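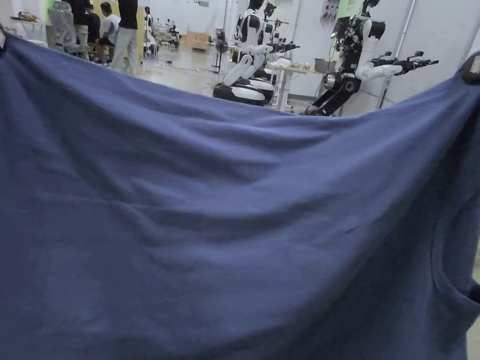
Filed under: Jobs & Casual Work > Laundry, Sewing, Textiles
Reading time: 3 min

Folders wanted, T-shirts mostly. Casual, start in the new year

Posted 30 December 2020

Quick one as I'm off the computer till Monday. Cloltness needs people who can fold. Cotton tees, all sizes, a lot of them navy. Casual to begin with, could go part-time by May if the uniform contract rolls over.

The work

Tees come to you clean in tubs. You open each one out, hold it up by the edge, look it over. Holes, pulled threads, seams coming away at the armhole, stains. Good ones get folded to the card and stacked. Bad ones go in the mending tub with a peg where the problem is. Please peg them. Last lot came through with no pegs and Kerekes (they do our mending) sent the whole tub back.

Navy is the hard colour, lint shows up and marks don't. Hold it so the light comes across the knit and go slow till you get your eye in. After a week or so it's quick.

The first order is 509 shirts for Codness, navy, mixed sizes, large and up for the most part. Big shirts are harder to keep square, you want a decent arm span or a good knack for laying them out flat. Either is fine. Shorter people have done very well at this.

Then there's a smaller job for Clotetti, 300 pieces, long sleeve. Different fold, sleeves go in behind. We'll show you.

Hours

Mornings, 8 till 12.30, with a break at ten. Some afternoons when a truck is due. If you can only do two mornings a week say so, we can probaly make it fit. School hours people very welcome.

Pay

Hourly, casual rate with the loading. Not piece rate. We tried piece rate once and the folds were shocking. Paid fortnightly into your bank.

You'll need

- to be OK on your feet, there are stools but most people stand
- clean hands, short-ish nails, no rings that catch (a plain band is fine)
- reasonable eyesight for dark colours, glasses no problem
- closed shoes
- to be able to lift a full tub with someone on the other end

No experience needed. If you've done hotel linen, op shop sorting, retail, or you've got four kids and do the washing, tell me, it counts. You don't need to sew. If you do sew, mention it, there's a bit of button and hem work that pays slightly more.

No perfume or strong hand cream please. It gets into the cotton and the customers do complain.

Trial

Everybody does a paid trial, two hours. You get a tub of 31 shirts and the folding card. I'm not timing you. I look at whether the stack sits straight, whether the collar is centred and whether you found the faults. There are faults in there. Creases running corner to corner mean the shirt was pulled on a slant when it was opened, give it a shake and start again, don't iron it with your hand.

Bring a drink bottle. Tea and milk are there, the biscuits are whatever is left.

How to apply

Email or drop a note in at the front counter. Name, phone number, which mornings you can do, and a line or two on what you've done before. No need for a proper résumé, a short note is better, I will read it sooner. Put FOLDING in the subject or it ends up with the invoices.

If you applied in spring and didn't hear back, sorry, please try again, we lost a few when the inbox was changed over.

We need four to start and a couple on the list for when it gets busy. The order after Codness is another 500 and I'd like people settled in before that lands.

Parking out the back, not on the nature strip. Bus stops at the corner.

Raed Masri
Cloltness

Tags: casual, mornings, folding, garment checking, no experience

More in Laundry, Sewing, Textiles
Mender, jersey and fleece, two days (Kerekes)
Van driver, linen run, early starts
Weekend presser, small shirt laundry
Sewing machinist, hems and name tapes
Stockroom hand, workwear, January only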